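We use cookies to remember your reading preferences. Accept / Manage settings

7 min read

Workshop notebook, July, Friday, started writing around lunch

Okay, thermal paste. I said I'd write this up properly and I've been putting it off all month, so the notes below are half from the bench pad and half from memory (the memory parts are marked, mostly).

Where we left it last time: the Sirnel paste was pumping out on the older desktops and the Keveo stuff wasn't, or wasn't as much, and we all had opinions. Mine was that we were putting on too much. I still think that, but less loudly than I did on Monday's page, which I have now crossed out.

The test is the same one as before. Clean the chip, clean the bottom of the cooler, put on a measured blob, clamp down, run the load for 26 minutes, write down the temperature every two minutes, let it cool all the way, then pull the cooler and look at the spread. Repeat until sick of it. I got sick of it pretty quickly, but the numbers are finally starting to behave!

Cleaning first, because I changed how I do it and the change matters for anybody comparing with the old sheet. I used to do one wipe with alcohol on a paper towel and call it good. Now it's a dry wipe, then alcohol on a lint-free cloth, then a second fresh cloth, and I keep going until the cloth comes away clean. Old paste hides right at the rim of the lid where it meets the green, and if you leave a ridge there the new layer sits on it. I'm pretty sure that's what happened with the weird run in the spring, the one where one side of the spread was bare. I blamed the cooler bracket at the time. Sorry, bracket.

Also, fingers. Stop touching the tops of the chips, me included. I wiped one down, picked it up to check it in the light, and put a thumb right in the middle of it. Had to start over.
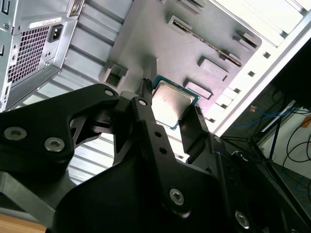

Blob shape. We tried the pea, the line, and the X. I know there are people who will argue about this until the building closes, so I'm just putting down what I got and you can come yell at me by the coffee machine.

Pea: fine. Gets to the corners on the smaller lids, doesn't quite on the big ones unless you go heavy, and then you get squeeze-out on two sides.

Line: worst of the bunch for me, but I suspect my line is bad. It comes out thick where I start and thin where I stop. Somebody with steadier hands should redo it before we write it off.

X: best coverage, slightly more paste than I'd like. Traps a bubble in the middle every so often. I saw it on the glass plate (pressing a clear plate down over the paste so you can watch it spread is still the most fun part of this whole job, and I recommend it to anyone having a slow afternoon).

The difference in temperature between a good pea and a good X was under a degree and a half. So after all that, it's tiny. The difference between a clean surface and my lazy one-wipe surface was bigger than that, and the difference from tightening the cooler screws unevenly was bigger than both. I went around the screws one at a time, fully tight, in order, the way I've done it for years, and got four degrees worse than doing them crosswise a couple of turns at a time. Four! I ran it again because I didn't believe it. Same again.

So, new rule on the bench, and I've taped it to the shelf: corner to opposite corner, two turns each, keep going until they stop. Please don't take it down to use the tape.

Now the long one. The pump-out question is really about what happens after lots of heating and cooling, and we can't wait around for years, so I have the cycling rig going in the back corner. It heats a dummy block, lets it cool, heats it again, and counts. Target is 3,000 cycles per paste. Sirnel finished last week. Keveo is somewhere past halfway and I'm trying not to look at it every ten minutes.

What came off the Sirnel block: dry looking around the outside, with a crack pattern like old mud, and a damp ring where the oil had moved. The center was thinner than when it went on. You could see the metal in a few spots. I scraped a bit onto a slide and it crumbled. Fresh from the syringe it's smooth as frosting, so something has clearly changed, and I'd like to know how much is the heat and how much is the block growing and shrinking under it. The dummy block is a different metal from a real lid, and I keep writing that down so that I don't forget to worry about it.

The early stop on Keveo at 360 cycles looked great, but Sirnel looked great at that point too, so don't anyone go ordering a case of it.

Storage thing, while I'm here. We had syringes in three different places (the drawer, the windowsill, and for some reason the fridge). The windowsill ones had separated. There was a bead of clear oil that came out before any paste did, and if you'd put that straight onto a chip you'd have had a bad day. I threw those out. The fridge ones were okay after they'd warmed up, but stiff as anything before that, and I bent a plunger. Everything lives in the drawer now, tip down, cap on, with the date you opened it written on the side. 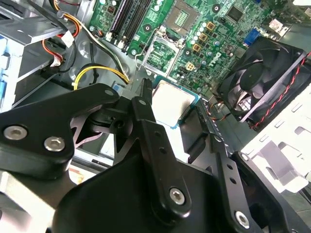

Baluyot called back about the pads. They can do the phase-change sheet in the smaller size, but there's a minimum order and it's more than we'd use before it went stale. I asked if they'd send a sample strip and they said maybe. I'm taking that as a yes until it's a no. The reason I want it: no blob, no line, no X, you just lay it down and it melts into place the first time it gets warm. If it comes anywhere near the pastes on temperature, I would happily never hold a syringe again.

Downside from reading their sheet is that it needs a first heat to settle, so the first run always looks bad. We'd have to throw away run one for every test. Fine by me, but it has to go in the procedure or somebody (me) will panic and write a long angry page about it.

Things I got wrong this week, for the record:

The room probe was next to the exhaust. I moved it to the end of the bench and the room "cooled" by three degrees. Every rise-over-room number from before lunch on the first day is junk. I've drawn a line through them and kept the raw readings, in case we can fix them up later.

I weighed the first batch of blobs with the syringe cap on for one reading and off for the other. Also junk. The scale is fine, there's nothing wrong with the scale, I take back what I said about the scale.

I let one run go long while I was on the phone, so it has extra points on the end. Ignore those and it matches the others.

Temperatures are in the shared sheet under the Madamico tab, which is a terrible name for it, but that's what the job was called when we started and now all the charts point there. Don't rename the tab! I did that once and spent an evening putting the charts back together.

For next time: redo the line spread with steadier hands. Order more cloths, we're down to the last packet. Try the crosswise tightening on the tall cooler, which has the springy screws and might not care. Ask whether we can get a real lid onto the cycling rig in place of the dummy block, even an old dead one.

Keveo is still clicking away back there. I'm leaving it on overnight with the sign on the switch, so please leave the switch alone, and if it's stopped when you come in, write down the count before you touch anything.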